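Celtmont Size Charts

A table of T-shirt size charts, typed out by hand, from shops that each believe they know what a Medium is.

What this is

There are 600 rows. Each row is one size of one shirt from one shop: what the shop calls it, how wide it says the chest is, how long it says the body is, and whatever else it felt like telling us. The shops' wording has been kept as found, including the one that lists its sizes as S, M, L, XL and "Generous."

The project started as a spreadsheet for ordering club shirts. The club got its shirts. Half of them fit. The spreadsheet kept growing anyway, and at some point it was easier to put it in a repository than to keep mailing it to people with "FINAL" in the name.

Current version is 2, frozen on Sep 1, 2020. Version 1 had inches and centimeters in the same column and is best forgotten. If you still have a copy, please delete it. If you have published anything using it, please don't tell us.

What's in the folder

charts.csv is the main table.
shops.csv has one line per shop, with the country it ships from and the units it uses.
notes.txt holds everything that wouldn't go in a column. It is longer than you'd like.
convert.py turns everything into centimeters. It has no tests. It does have a comment at the top saying it needs tests.

Columns in charts.csv

shop_id: matches shops.csv.
label: the size as the shop writes it. M, Med, Medium, medium and "Medium (fits like Small)" are five different labels. We left them alone.
size_norm: our guess at what the label means, from XS to 4XL. Use it if you trust us.
chest: the number given for the chest.
chest_kind: flat, around, body or unknown. See the next section, which is the reason this file is long.
length: the number given for the body, top to bottom.
length_from: collar, shoulder or unknown.
unit: in or cm, as printed.
fabric: as printed. Mostly cotton, in many spellings.
preshrunk: yes, no or blank. Blank means the chart doesn't say, so don't go filling it in with "no."

About the chest

A shop that says "Chest: 40" might mean the distance around the shirt. It might mean the distance around the person who should buy the shirt. Some shops lay the shirt down and measure straight across below the sleeves, which gives a number half as big, so at least you notice. The first two look exactly alike on the page and can differ by a full size.

In 271 rows the chart gives no hint which one is meant. Those are marked unknown. We tried working it out from the other numbers and got answers that were confident and wrong, so the guesses were taken out again. If you want to have a go, the old guesses are described in notes.txt under "Mistakes, November."

Pradell is the worst case. Its chart shows a drawing of a shirt with an arrow across the chest, a drawing of a person with another arrow across the chest, and a single column of numbers. Both arrows have the letter A.

Timmermans deserves a mention for doing it properly. Every number says what was measured, from where, and on which side of the seam. It reads like a tax form and we are grateful for it.
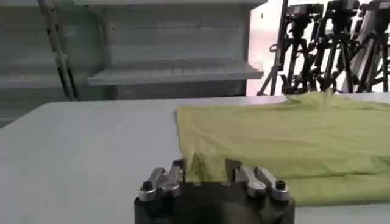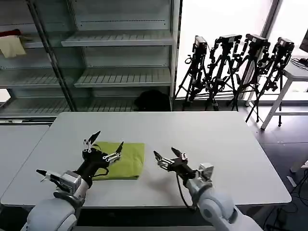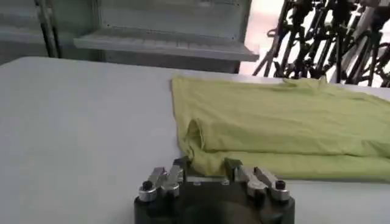

About the length

Length is better behaved, though that's a low bar. The two common methods start at the highest point of the shoulder or at the middle of the back collar. Shoulder numbers come out longer. When a chart says only "length," length_from is unknown, and you should expect a mix of both.

Boltgate measures length to the bottom of the hem on some shirts and to "where the hem begins" on others, within the same chart. We kept both and put a note. There is probably a story there, but their contact form only takes order numbers.

How the rows were made

Everything was copied from public size charts by typing. Charts that came as pictures were typed too, with a good deal of squinting. Each row was then checked a second time on another day, which caught a lot of swapped digits and one chart that turned out to be for dogs.

No shirts were measured for this table. The numbers are what shops claim, and a claim is a different thing from a shirt. If you need the real size of a real shirt, get a tape measure.

Good uses

Looking at how much "Large" moves from shop to shop. Practicing data cleaning on something that fights back. Settling an argument with a brother-in-law who says all sizes are the same these days.

Bad uses

Don't build a size recommender on this. There is nothing in here about bodies, returns or whether anyone was happy. The shops were picked by whoever was typing that evening, which leans hard toward plain shirts, shops with an English page, and places that sell in small amounts. Children's sizes are left out. So is anything labeled "one size," on the grounds that it isn't a size.

Known problems

Some shops round to the half inch and then convert to centimeters with two decimals, so the precision you see is mostly decoration.
A few charts changed while we were typing them. The row has whatever was there on the second check.
Commas in the fabric column are quoted. Your spreadsheet program may have its own feelings about this.
size_norm treats 2XL and XXL as the same. One person has complained. The complaint is in notes.txt.

Adding a shop

Send a pull request with the new rows and a saved copy of the chart. Keep the shop's own units and spelling. If the chart doesn't say how something was measured, put unknown and resist the urge to be helpful. Requests that "tidy up" existing labels will be closed, politely the first time.

License

The table is free to use for anything, with credit to Celtmont Size Charts. The script is under the same terms, if you insist on using it.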